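Desk top for a sewing table, laminate or paint?
Forum: Home and Workshop > Furniture

bobbinjar
I want a white top for my sewing table, 109 inches along the wall. Choices are the Fludar laminate panel or a plain board I paint myself. The painted one saves me up to $300. Does paint hold up to pins and fabric being dragged over it?

tallpine5
Paint will scratch. I painted one in May and had marks in 2 weeks. Get the laminate.

Utside
Disagree. Depends on the paint. I used a floor enamel, 5 thin coats, and let it cure for a month before putting anything on it. No scratches so far, and I cut on mine with a mat.

tallpine5
A month without a table is a long time for most people.

bobbinjar
I could wait a month. I'm more worried about glare. My lamp sits low and the Magnusson sample they gave me is very shiny.

Utside
Get matte. Satin still throws some light back at you.

quiltroom
Matte is easier on the eyes but it holds chalk. I wipe mine down every night with a damp cloth. Also think about the front edge. A raw white edge gets gray where your arms rest. I'd put a light brown strip on it.

bobbinjar
Do you have a picture of one with the strip?

quiltroom

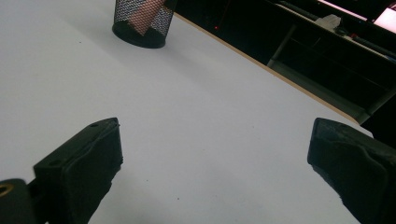
Matte white top, light brown edge strip.

bobbinjar
Thanks. I like the brown more than I expected. Is iron-on strip good enough?

tallpine5
No. It lifts at the corners. Use glued wood.

quiltroom
Iron-on is fine if you go over it slowly and press it down while it's warm. Sistach sells a wide one you can trim flush.

bobbinjar
Leaning toward paint and a glued strip. I'll price the wood first.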